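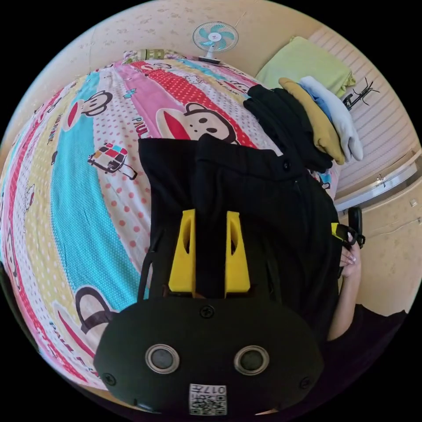
Do Your Clothes Really Need Washing That Often?

Lots of kids wear a shirt once and drop it in the hamper. Ask them why and they say, "Because it's dirty." Is it? How do they know? Did they look?

Let's check a few things people say about laundry and see which ones hold up.

"If you wore it, it's dirty."

Sometimes. Socks and underwear sit tight against your skin, where there is plenty of sweat, and the tiny living things called bacteria feed on what's in sweat. That's where the smell comes from. Wash those every time. A jacket is different. It mostly touches your other clothes. Unless you spilled soup on it, one trip to school did very little to it.

"More soap means cleaner clothes."

I doubt it, and you can see why. Soap works by grabbing grease with one end and water with the other, so the rinse can carry the grease away. Once there's enough soap for the grease, the extra has no job. It can stay behind in the cloth and make it stiff. The picture on a bottle often shows a big heap of bubbles. Bubbles look busy, but they aren't a measure of clean. And remember who gets paid when you use twice as much.

"Hot water is always best."

Always is a big word. Hot water helps with greasy stains, but it can set a blood stain so it never comes out. It can shrink wool too. It also takes a lot of energy to heat, so cold water is a fair choice for most everyday stuff.

"Black clothes don't get dirty."

They get just as dirty. You just can't see some of it! Dark cloth hides mud and shows lint, and light cloth does the opposite. What black clothes do lose is color. Every wash rubs the threads together and pulls out a bit of dye, which is why an old black shirt turns gray.

Try it yourself

Take two old black socks from the same pair. Ask a grown-up first. Wash one every time you do laundry and leave the other in a drawer. Start in November and compare them when school lets out. Before you start, write down what you think will happen. If you only decide afterward, it's easy to fool yourself.

One pair of socks can't prove much, by the way. If your friends try it too and get the same answer, you can start to believe it.

Written by Firouzeh Mohammadi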